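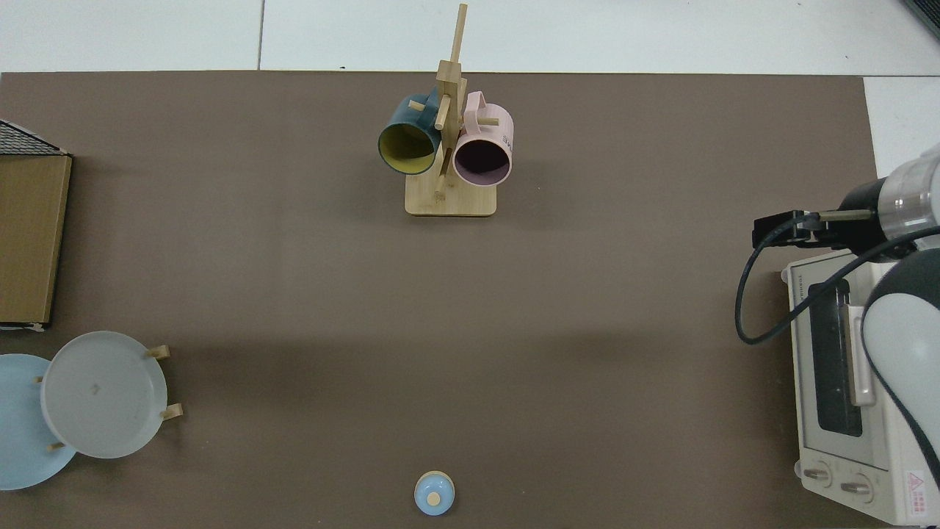
Mug tree and kitchen items on the mat, arm at the toaster oven side.

Home | Projects | Minutes | Contact
2 min read

Clutudlow kitchen tasks group – notes from the December meeting

We got going a little after 10, once everybody had found a chair, and Junaid Marwat kindly agreed to lead us through the list again.

Count so far. Junaid reported that we now have 1,280 demonstrations saved on the Platau drive, which drew a very nice round of applause. Over 30 of them still need a second look before they go into training, mostly ones where the operator paused for a long while in the middle of a move. It was agreed to keep short pauses and trim the long ones.

Mug tree. There was a good long talk about the two mugs, the teal one and the pink one, and which should come off first. Some of us felt the operator should simply choose, and others (quite reasonably!) wanted it written down in the task card. We settled on letting the operator choose, with the choice noted in the log.

Layout. Everyone was happy with things set around the sides and the middle of the mat left open for placing. The Tristine people have asked for more variety, so the plate rack and the little blue lid with the wooden knob will be moved between sets. The toaster oven stays put for now – moving it means checking the arm's reach all over again, and we would all like to get home for dinner.

Labels. The Eglītis wording for grasp and release was read out and accepted with one small change, "let go" in place of "drop."

Actions
Junaid to go through the paused demonstrations.
Operators to record 10 sets with the new layouts.
Task card to be updated and sent around before the next meeting.

The meeting closed at noon, with warm thanks to everyone who stayed to finish the labels.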